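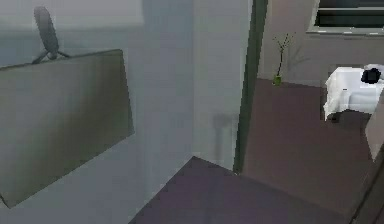
Marloes Wuyts wrote to me after the last post to say that I should stop paying for channels I never watch, and that if I added up a year of it I would be embarrassed. She cut hers off last July and says she misses the local news and one cooking show.

So I added it up. It took most of an evening, partly because the bills are split between two email addresses and partly because the company changed the name of the plan halfway through the year. The total came to $1551. That is television only. Internet is on the same bill but on its own line, and I left it out.

I had guessed something under a thousand. The plan was cheap when I signed up, and I kept the first number in my head long after it stopped being true. The price went up twice. There is also a regional sports fee, which I pay in a house where the only sport anyone follows is cycling, and the cycling is on a different service.

Before canceling I wanted to know what we really watch, so I kept a list for 36 days. I wrote down the title, who was watching, and whether it came through the cable box or some other way. My wife thought this was a strange thing to do and then got interested and started correcting my entries. Her main objection was that I was putting things down as watched when I had been asleep.

What the list showed:

The cable box was used for the evening news, a home repair show on weekends, and an old detective series that runs in the afternoon when my wife is folding clothes. We used 8 channels in all. One of them was by mistake, when I sat through twenty minutes of a movie thinking it was a different movie.

Everything else came from the library, from the two streaming services we already had, or from discs. We still have a lot of discs. I bought most of them in 2000 and the few years after that, when the video store on our street was selling off its shelves, and they play fine.

The news and the detective series are both on stations that broadcast over the air. I looked up our address on a coverage map and it said we should get them with a small indoor antenna. The home repair show is on a cable channel, but older seasons are at the library, and I can't say I need to see a kitchen remodeled the same week everyone else does.

I called on a Tuesday morning. I had been told to expect a long fight, and it was 40 minutes, most of it on hold. The first person could not cancel anything and had to transfer me. The second person offered me a lower rate for six months. I asked what the rate would be in month seven and she said she could not see that on her screen. She was polite about it. I said I would like to go ahead and cancel, and she read me a paragraph I had to agree to, and then gave me a confirmation number. Write the number down if you do this. I needed mine two weeks later when they billed me again.

The box had to go back in person. The return counter is inside the shopping center out past the highway, behind the eyeglass place, and it closes at five. Bring the power cord and the remote. The man ahead of me had left his remote at home and was told it would be charged to him, so he drove back for it.

The antenna cost less than one month of the sports fee. My first try was to lay it flat on the bookcase, and we got three stations and a lot of nothing. Usman Zaidi told me to try it by the window that faces the hills where the towers are, and to run the channel scan again every time I moved it. I had not been doing the second part. By the window we get the news, the detective, two public stations, and one that shows westerns all night. When it rains hard the picture breaks up on one of the public stations. I have not found a fix for that.

A few things I did not think of ahead of time. There is no pausing live programs now, so the phone rings and you miss the weather. The guide on the screen only shows a few hours ahead. The internet price went up by ten dollars once it was not part of a bundle, so the savings are smaller than the total I gave at the top. I would check that part first if I were doing it again.

My wife's one condition was that if she missed the afternoon series we would go back. She has not asked. She did point out that the station runs it an hour earlier on Fridays, which the cable guide had always had wrong.

Karthik Chowdhury asked in the comments last time whether I was going to get rid of the streaming services too. Not yet. We are halfway through something on one of them, and the cycling is on the other until fall. I'll do the same kind of list for those when the season is over.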